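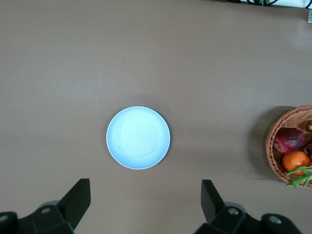
Home | Manuals | Zuvis Arm | Teaching
Print this page | E-mail this page

4.2 Recording a Pick-and-Place Task

1. Set the plate on the open table, clear of the fruit basket.
2. Open the gripper fully and hold the start position for two seconds.
3. Press Record on the hand controller.
4. Guide the gripper to one piece of fruit, close it, and place the fruit on the plate.
5. Press Stop.

Note: A single recording may not exceed 600 seconds.

CAUTION: Keep hands away from the fingers while Record is lit.

Last updated: 19 October 2023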